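3. Data collection

3.1 Rooms and tasks

All examples used in this paper were gathered with people holding the grippers in their own hands, without a robot arm. Figure 2 shows one of the rooms in our hall in Prerketbridge. We call this room the bedroom set. The other sets are a kitchen corner and a small office.

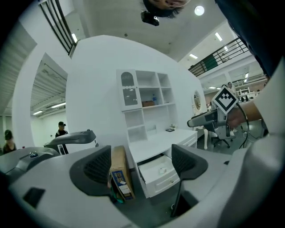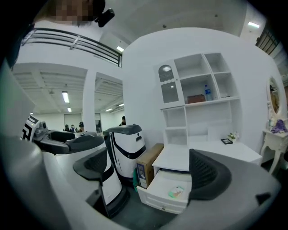
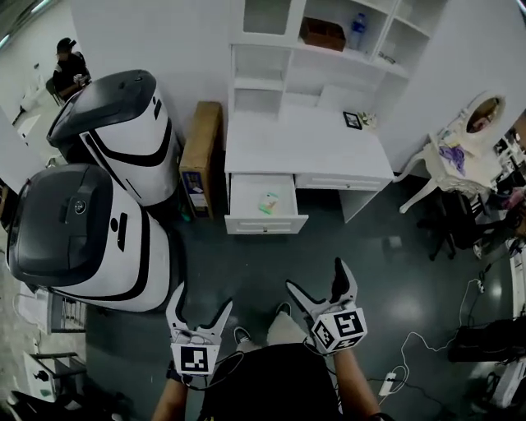
Figure 2. The bedroom set, recorded from a camera on a hand-held gripper (first and second picture) and from a camera at head height (third picture).

The tasks in the bedroom set belong to a family that we name "store and return". The operator takes a small object from one place of the furniture, puts it in a second place, and in half of the episodes brings it back. We chose this family because it needs both hands for a part of the time only, and the policy must learn when the second hand is useful. A typical case is the drawer. In the state shown in Figure 2 the drawer of the desk is pulled open, and a policy that has seen only closed drawers will often try to pull it a second time. For this reason we record every task from two starting states, one with the drawer open and one with the drawer closed, and the starting state is written in the episode header. The water bottle in the shelf above the desk is a different difficulty. It is made of clear plastic, and in our first trials the depth estimate on its surface was not stable, so for this object we use the color images alone.

3.2 Devices

Each operator holds two grippers of the Grasula type, one in each hand. The fingers are closed by the hand of the operator, and the opening width is measured inside the housing. Every gripper has its own wide-angle camera, which looks forward between the fingers. The operator also wears a small camera on the head. Printed square markers are fixed to the base of the grippers, so that the head camera can find the pose of each hand when it is in view. When a marker is not in view, the pose comes from the visual-inertial tracking of the gripper camera alone.

The wide view has one advantage and one cost. The advantage is that the tracking can use features far from the hand, for example the ceiling lights and the edges of the furniture. The cost is that people and objects outside the task also enter the images. We did not clear the hall during recording. Colleagues walk and stand in the background, and other machines are parked on the floor. We consider this variation useful for training - a policy that depends on an empty background would not be usable in most homes. Faces are blurred in the released version of the data.

The streams are synchronized by a clock signal sent over cable. We tested a wireless version in January, but the delay changed too much between episodes, and we went back to the cables. The operators reported that the cables disturb them mostly when they turn around, and less when they reach forward.

3.3 Protocol

A session starts with a calibration of the two grippers. The operator opens and closes the fingers completely three times and then moves both hands slowly in front of the head camera until all markers have been detected. After this, the task is read aloud by a second person, who also sets the starting state and starts the recording. The operator is asked to work at a natural speed and not to correct small mistakes in a special way. If an object falls to the floor, the episode is stopped and marked as a failure, but it is kept.

We changed the position of the small objects after each episode. The large furniture stayed in its place during one session and was moved between sessions, by a distance that the second person could choose freely. In the beginning we gave a fixed list of positions for the furniture, but the operators learned the list very fast and their movements became too similar. The free choice gave a better spread of approach directions, although it is harder to repeat exactly.

3.4 Size and filtering

In the bedroom set we recorded 763 episodes with 17 operators. Of these, 123 episodes were removed. The most frequent reason was loss of tracking when a gripper went deep into the drawer and the camera saw only a white surface at short distance. The second reason was a missing part in one of the streams. Failures of the task itself were not a reason for removal, as explained in 3.3. After filtering, 640 episodes remain.

The labels were made by Till Meinecke and Atif Malik, who worked separately. Each of them marked the moment of first contact, the moment of release and the hand which was used. They disagreed on the hand in 33 episodes. Most of these are cases in which one gripper holds the object and the other supports it only for a short time. We labeled such episodes as two-handed after a joint review. For the moment of release we took the mean of the two labels, except when the gap was longer than half a second - then the episode was watched again by both.

3.5 Known limits

The operators could see the room with their own eyes, while the policy receives only the camera images. Some movements in the data are therefore difficult to explain from the images, especially when the operator looks at one place and reaches for another. We tried to reduce this by asking the operators to turn the head toward the object before reaching, but not all of them kept to it until the end of the session. Section 4 compares training with and without the head camera, and part of the difference that we report there may come from this effect.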